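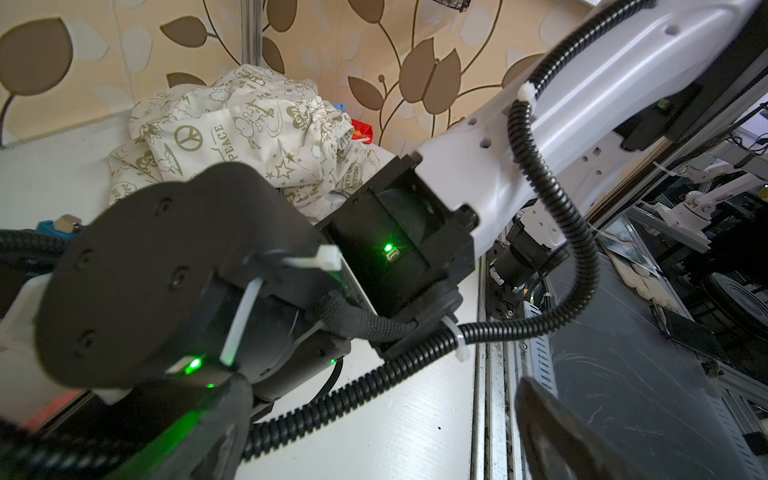 Attachment 1. Wrist camera view, conduit loop along the white link, bag against the wall.

Ticket: Cable dressing and fabric staging, dual-arm cell
Site: Korthorpe
Opened by: Kiran Rana
Assigned to: Nerys Gethin
Category: Cell practice / cable management
Priority: Normal
Status: Closed, with one item carried over

Initial report (Rana)

Wrist joint on one arm faults during fabric runs. Controller log says "position deviation, wrist roll" and the arm holds. Clearing the fault and re-homing gets it going again. Happened 7 times since the last practice review in June. No fault on the other arm in the same period.

Fault always comes on a long reach with the wrist rolled. Short picks close to the base are fine. Same Tallia task file on both arms, mirrored. Payload is cloth only, so this is not a weight problem.

Already tried:
Re-homed both arms.
Swapped the task file for the previous revision. No change.
Lowered the speed limit for the wrist joint. The fault came later in the run but still came.
Reseated the connector at the wrist. No change.

Please advise whether to replace the wrist module. We have a spare.

Reply 1 (Gethin)

Do not replace the module yet. A deviation fault that depends on pose and clears on re-home is usually drag from the cable run. Changing the module means disturbing the cable anyway, and if the fault goes away you will not know which of the two fixed it.

Please send:
1. The fault log with joint angles at the time of each event.
2. Wrist current on a slow unloaded roll, first with the arm folded, then at full reach.
3. Where each tie sits on the conduit, and whether it is clamped to the link or only around the conduit.

Power off before touching the ties. Not paused, off. Hold mode on these arms keeps the joints energized, and a green light on the wrist is not a sign that it is safe to reach in.

Reply 2 (Rana)

Log attached. Cuesta export, joint angles in degrees.

Every event is past the same roll angle, all in the same direction. Unloaded roll at the folded pose is flat. At full reach the current climbs steadily toward the end of travel and then the fault trips. Rolling the other way it stays flat.

Ties: the one on the link is pulled tight around link and conduit. The next one down was tight as well. I could not move the conduit through it by hand with the power off.

Reply 3 (Gethin)

That is enough to go on. The conduit is fixed at both ends of a section that has to change length. At full reach the slack is used up and the wrist joint is pulling against the tie. The lower speed limit only changed how quickly it got there.

Our cable rule for these cells, from the Lokov integration notes, section 2. I am copying it in full as it seems the site binder has the older text.

2.1 One fixed point per link. The conduit is clamped hard in one place on each link and guided everywhere else.
2.2 A guide tie is closed so that the conduit slides through it by hand. If it does not slide, it counts as a clamp.
2.3 The service loop at a joint is set with that joint at the end of its travel, both directions, and with the neighboring joint at full reach. Never set it at the folded pose.
2.4 The loop must not be able to drop under the gripper or hook over hardware on the frame.
2.5 Tie tails are trimmed flush. A tail left long can catch sleeve, cloth or the other arm.
2.6 After any change to ties or conduit, run the slow sweep on both arms before the next task run. Both, even if only one was touched.

Cut the second tie, set the loop per 2.3, refit as a guide. Then repeat the current check.

Reply 4 (Rana)

Done. Power off, second tie cut, wrist moved by hand to the end of travel with the arm at full reach, loop set there, new tie fitted as a guide. The tail on the wrist assembly tie was also long, so that is on the list for trimming.

Current at full reach is now flat up to the last part of the roll, with a small rise at the end. No fault on 10 slow rolls. Sweep run on both arms, no contact between conduit and frame.

Separate question. Operators want to know whether the pile counts as staged correctly. The binder says "place item in work area" and nothing else.

Reply 5 (Gethin)

Small rise at the end is normal for this joint.

On staging: send a view of the cell from the front camera with a pile in place and the arms at their start poses.

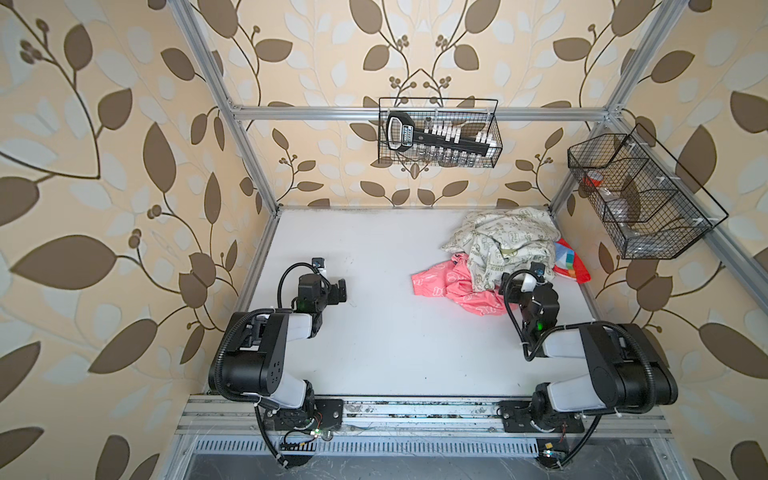
Attachment 2. Front camera view, both arms over the table, three pieces of fabric at right.

Reply 6 (Gethin)

Received. Comments against section 4, fabric staging.

4.1 Pile inside the reach of the arm that picks first. Met. The fabric is just beyond the right gripper.
4.2 Nothing on the table that is not part of the task. Met in this view. Sockets and small parts stay up in the mesh baskets. Check that the baskets are tied to the frame so that a bump does not drop a socket on the table.
4.3 Overlap is allowed and is wanted for this task, but the top piece must be possible to grip without taking hold of the piece under it. I cannot judge that from a still. Operator checks by hand before power on.
4.4 No fabric in contact with conduit or under a service loop. In attachment 1 the bag is close behind the wrist. Close is acceptable. Touching is not, and soft cloth moves when the pile is disturbed, so leave a hand's width.
4.5 Front rail clear. I see dust and debris along the rail. Not a fault cause here, but wipe it down at shift start. There are small circuit boards with thin wires near both arm mounts, so use a dry cloth and no compressed air – air puts the dirt into the boards.

Also, since you will be asked: patterned wallpaper on the cell walls is permitted. Section 4 covers what is on the table. If a wall covering is changed, write it in the run notes, as vision results before and after the change should not be compared directly.

Reply 7 (Rana)

Understood. Two points back.

First, operators asked if they can pull a piece of fabric clear during a hold. I said no. Please confirm so I can point to it in writing.

Second, 2.5 and the ties on the baskets. Same rule?

Reply 8 (Gethin)

Confirmed, no. A hold is an energized state. Stop, power off, reach in, hands out, power on, re-home. If that is too slow for the day's run count then the run count is wrong.

Basket ties: trim them if they are in the sweep of either arm. Otherwise leave them.

Resolution

Cause: conduit clamped at two points in a section that must slide. Wrist joint loaded by cable tension at full reach.
Fix: second tie replaced with a guide tie, service loop reset at end of travel. Wrist module not replaced. Spare returned to stock.
Check: endurance sweep of 2000 cycles at normal speed, alternating arms, no deviation fault logged.
Documents: site binder updated with sections 2 and 4 in full, old page removed.

Carried over: trimming of tie tails on both arms, to be done at the next planned power down. Owner Rana.

Closed September 30, 2023, N. Gethin

Note added after closing (Rana): the spare guide ties are in the drawer with the Cuesta dongle. Please do not use the narrow ones, they close too far and you end up with a clamp again.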